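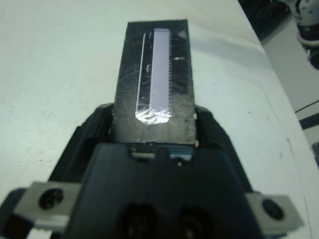 Visita à Driltar: o dia em que a garra não largou

Fevereiro, por Levente Nyitrai

Fui à Driltar a convite do Lajos Vincze, que anda há anos a dizer-me que tenho de ver aquilo (e tinha razão, o chato!). Ficam num pavilhão à saída de Ultcombe, por trás de uma oficina de pneus, e se não fosse o Lajos à porta a acenar eu tinha passado direto. Éramos 21 visitantes, divididos em dois grupos. Calhei no segundo, o que ficou sem almoço a horas. Já lá vamos.

A manhã começou com café e uma conversa sobre segurança, mais curta do que eu esperava. Depois passámos à célula de manipulação, que eles chamam Puro: uma mesa branca já bem riscada, um braço com uma garra preta e uma série de peças para apanhar e voltar a pousar. Na demonstração usaram uma placa escura, retangular, daquelas que já levaram muita pancada, com uma tirinha lilás ao comprido no meio, dentada de um dos lados. Gostei logo da tirinha, confesso. O braço pega na placa por uma ponta, leva-a ao outro lado da mesa e larga.

Pois, larga. Às dez e pouco deixou de largar.

O braço parou a meio do percurso com a placa presa entre os dedos e o ecrã encheu-se de vermelho: erro 241. O operador carregou em "abrir" e nada. Outra vez, nada. Alguém do nosso grupo esticou a mão para puxar a placa, na maior das boas intenções, e levou um berro do Lajos que se ouviu na oficina de pneus! Fiquei a saber o motivo logo a seguir: a garra continuava com força, o comando é que se tinha perdido pelo caminho, e se a comunicação voltasse naquele instante o braço podia retomar o movimento com os dedos de uma pessoa lá metidos.

Carregaram na paragem de emergência, cortaram a alimentação do braço, puseram o cadeado no quadro e só então abriram a garra à mão, com uma chave sextavada. Demorou 41 minutos, do erro até à placa pousada. Eu achei fascinante (o senhor ao meu lado, esfomeado, nem por isso).

A causa foi uma ficha mal encaixada, disseram-nos depois. O controlador, um Major já com uns anos em cima, deixou de falar com a garra e, por defeito, a garra mantém a força quando perde o sinal. Faz sentido para não deixar cair peças em cima de ninguém, mas também quer dizer que uma garra parada não é uma garra desligada. O Lajos admitiu que deviam ter explicado isso na conversa da manhã e que faltava uma barreira entre nós e a mesa. Gostei que o dissesse à frente de toda a gente.

À tarde ainda vimos o armazém e a zona de ensaios, mas tudo a correr. A sopa da cantina estava ótima, mesmo às três. Se forem, levem sapatos fechados e estacionem do lado da oficina, que em frente ao portão rebocam.

Contacto: use o formulário do blogue | © Levente Nyitrai, todos os direitos reservados | Voltar ao topo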